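Stulent make small printed parts for people who build and mend things at a bench, and the Arnero ring is the one we get asked for most. It is a flat, round spacer with a big hole through the middle and smaller holes set around the face, meant to sit between two pieces that were never designed to meet. If you have ever tried to fix a lamp head from one maker to a stand from another, or to put a turntable under something heavy, you will know the sort of afternoon it can save you.

We began printing these in the back of the old shop in Rusnák Lane, when Rehema wanted to hang a bench light from an arm whose bolt holes were just that little bit out. She drew a ring, printed it, drew it again with the holes moved, and by the end of the month there was a drawer of them with a label on it. Customers saw the drawer and started asking, and so it became a product, which is more or less how everything on this site came about.

The colour we keep in stock is the bright lime green. It began as the only full reel on the shelf, and we did try a sensible grey for a while (it is still available to order, and very smart it looks too), but the green is the one people come back for. Drop a grey ring in a box of fittings and you will be hunting for it until teatime. Drop a green one and there it is!

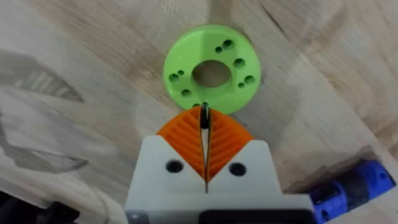 *Words by Brian Ondieki, Stulent workshop*

The holes come in two sizes, grouped in little clusters with plain stretches of face between them. The larger ones take the main bolts and the smaller ones are for locating pins or light screws, whichever your job calls for. You won't need every hole, and most people use only a few of them. The middle is left wide open so that a cable, a spindle or a bit of pipe can pass straight through, and I would ask you to check that opening against your own part before you order, as it's the measurement that catches people out.

You will find fine layer lines on the face if you look closely, and they are simply part of how a printed piece is made. We don't sand them away or fill them. A light rub with fine paper on a flat board will smooth the face if you want it neater, though please go gently near the holes, where it is easy to round over an edge you would sooner keep crisp.

## Fitting

Lay the ring on the part it is going to be bolted to and turn it slowly until the holes come into line. Start every bolt by hand and leave them all a touch slack until the last one is in, then go round and nip them up a little at a time, working across the ring and back again. Use a washer under each bolt head. Printed plastic doesn't care for being crushed, and firm finger pressure on a short spanner is plenty.

If a hole feels tight, twist a drill bit through it by hand. Rehema does this with the bit held in a tap wrench and I do it with the bit held in a cloth, and we have never agreed about which is better.

## Where it suits, and where it doesn't

It is happy indoors, on benches, shelves, display stands and light fittings that stay cool. I wouldn't put one close to a heater or leave it in a parked car in July, and please don't use it to hold anything over people's heads. For heavier work, have a look at the Nelon plate, which is cut from aluminium and costs a fair bit more – but it will take the load.

## Ordering

- Single ring, lime green, from stock
- Pack of 4, lime green, from stock
- Pack of 9, lime green or grey, printed to order
- Your own hole pattern, printed to order from a drawing or a paper rubbing

Stock rings are posted the next working day. Anything printed to order takes 5 working days, and a bit longer when the machines are busy. Paper rubbings are more useful than you might expect, by the way. Lay a sheet over your part, go over it with a soft pencil and post it to us with one measurement written on it, and Rehema will draw up the ring from that.

Bolts and washers are sold separately, on the fixings page.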